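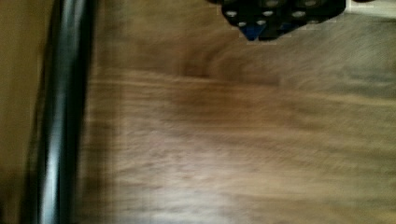 Search the minutes Enter keyword Go

Prastholm Film Society: Minutes of the Programming Meeting
October 25, 2024
Posted by the Secretary

Present: 10 members, a quorum by one. Two more arrived in time for the cookies and are recorded as absent.

1. Previous minutes
Approved after the word "shouting" was changed to "discussion" in four places.

2. Animation season
The chair proposed opening in February with Ruvania, the hand-drawn feature about a lighthouse that falls in love with a ferry. Members who had seen it called it lovely. Members who had seen all of it called it long. The distributor, Cavalcanti, wants 400 dollars for one screening and will not budge, though it has offered a free poster. Motion to book carried, 6 to 4.

3. Second title
Ullatus was put forward as something children might sit through. It has a talking otter, three songs and a car chase. One member objected that the otter learns the same lesson twice. Another replied that so did most of the audience at last year's season. Booked without a vote, as it was getting late.

4. Subtitles or dub
Ruvania comes in both versions. The subtitle party spoke first and at length. The dub party pointed out that five-year-olds can't read. Agreed: dub in the afternoon, subtitles in the evening, and each side to stay away from the other's screening.

5. Attendance and money
The last show drew 41 people, counting the projectionist. The account stands at 2000 dollars before Cavalcanti gets to it. Ticket prices stay where they are. A proposal to raise the price of popcorn was met with silence, then withdrawn.

6. Program notes
Notes for both films will be kept to one page. The author of last season's nine-page essay on squash and stretch asked that his disappointment be minuted. It is.

7. Any other business
The heating hums during quiet scenes. Deferred again.

Action: secretary to sign the Cavalcanti form and ask what size the poster is.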